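Ticket 442: Bright thermostat drops off the wifi every night
Opened by: Krystyna Sikora
Status: open, waiting on Divik support

Okay, so I'm keeping my own log in here because I've now explained this to four different people on the phone and I'm tired of starting from zero. Short version: the Bright thermostat in our living room loses its connection a little after 2 a.m., the heat falls back to its default schedule, and I wake up freezing. It has been doing this since the February update.

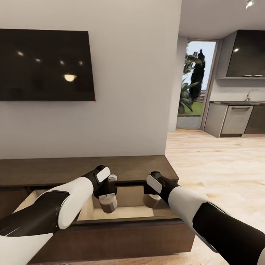 Page last changed: February, 4:42 p.m., by K. Sikora

What I've tried so far:

Restarted the router (a Divik, the tall one). Worked great for one night and I got way too excited. Back to dropping the next night.

Moved the thermostat to the 2.4 band and gave it a fixed address. No change at all.

Factory reset the thermostat. This wiped my whole schedule, by the way, and the app never warned me! I had to type in every time slot again with my thumbs.

Support asked for the signal reading at the wall. It's 70 percent, which the guy said was plenty. He also asked if I had a microwave running at 2 a.m. I do not.

Then I finally found the router log (it's under Advanced, then Maintenance, then a tiny arrow) and there it was, the same line every single night: lease expired, renewal refused. So the thermostat asks to stay on the network and the router says no. I raised the lease time from 4 hours to 400 and it held for two nights, then dropped again at the usual hour. 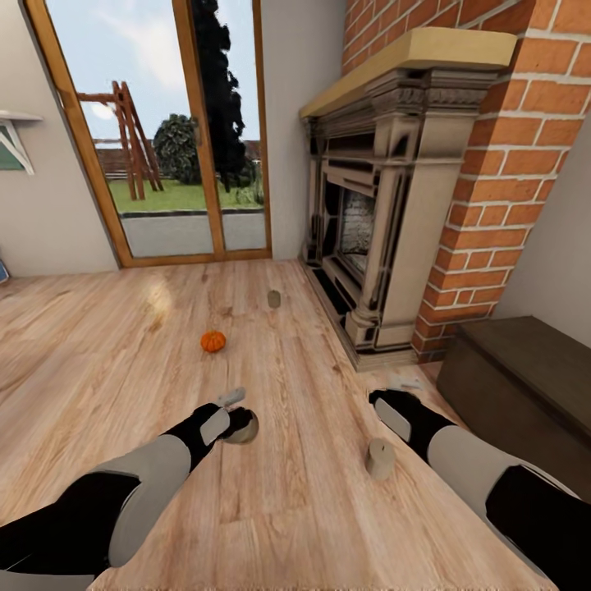

Next I want to rule out plain old distance, even with that 70 percent. The router lives in the back bedroom at our place on Firwood, two walls away from the thermostat, and I've got a long cable on order from Grurkutby so I can park it in the living room for a few nights. The annoying part is where the cable goes. With bare wood planks and a tall glass door there's no rug to tuck it under, so I'll probably run it along the baseboard and tape it down where people walk.

Update, 7 a.m.: dropped again, 61 degrees in here. Same line in the log. I've attached the log file and turned remote access on, so Divik, please go ahead and look whenever you want. And please don't ask me to restart it again, I've done that plenty!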